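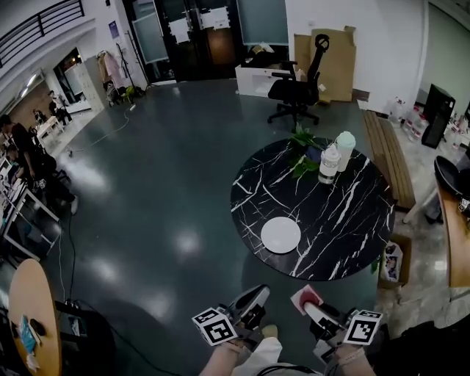
MEDIA RELEASE
For immediate use

Pelletetti puts the round table back in the middle of the office

Office furniture firm Pelletetti has opened its new shared workspace at Etuton for walk-throughs, starting June. Open from 9am. Come and sit at things.

The centrepiece is a round table. Black marble-patterned top, white veining, big enough for a plate of lunch and a laptop but not a board meeting. Visitors keep walking over to it first, past all the desks, so we're leading with it.

The idea behind the fitout is simple enough. People in small offices eat at their keyboards. They do it because there's nowhere else, or because the nowhere else is a break room down the hall with a humming fridge and no window. Pelletetti wanted a spot to eat, sort the mail or have a quick word, right out on the work floor, with a bit of green on it. Pot plant stays on the table. That was argued over and the plant won.

Around the table:

Black office chairs on wheels, the same ones used at the desks, so you can roll one over and roll it back
A long wooden bench with a slatted top, for bags, coats or sitting
White low cabinet behind, for the bits and peices that otherwise live on the tabletop
Drinking water in big clear jugs, kept along the floor near the bench
Desks with monitors down the side, white frames

The floor is dark grey-green and polished. It shows crumbs. We've been told. The colour was picked to go with the tabletop and it's staying.

Move-in is still going on. Flattened cardboard is waiting to go out and there'll be a box or two about for a while yet, please step round. A clothes rack is standing in for proper coat hooks until the hooks turn up, they are on back order.

The tabletop finish is from Ozoliņš and comes in 2 sizes. Both have the same edge. Wipe with a damp cloth, no scourers, no bleach sprays. Put something under a hot pan. The marble pattern hides coffee rings better than plain black, which was a complaint about the last range and the reason for the change.

Height is the usual dining height, so desk chairs need winding down a notch if you're eating and up again if you're typing. A card with the settings comes with each table.

The adjoining office is behind a glass wall with black metal frames. Light gets through to the floor, and people use the panes as a noticeboard, with paper and tape. Pelletetti had planned a pinboard for this. It may still happen. In the meantime low-tack tape only, the other stuff leaves marks that take an age to get off.
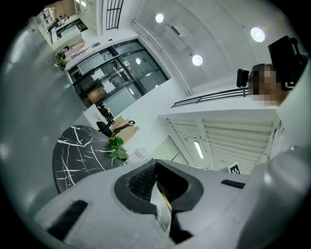
Forel says the table is the first thing in the office that got used without an email telling people to use it, but would like it to be a touch further from the desks, as lunch talk carries and the soup smell does too. Forel has also asked for a second one.

A second table is being looked at. It would most likely go nearer the bench, with more desk chairs shared between the two. No date on that.

Walk-throughs are free and take as long as you like. Groups of up to 56 can be booked in, split into smaller lots so everyone gets a go at the chairs. Bring your own floor measurments if you want a layout sketched while you're there, a rough pencil plan is fine. Wall lengths, doors, where the power points are.

Orders placed at Etuton during June get delivery and assembly included, and old desks taken away on the same trip if they're already emptied. Drawers too please.

Photos and finish samples on request from the Pelletetti front desk. Samples are palm-sized and need to come back.

ENDS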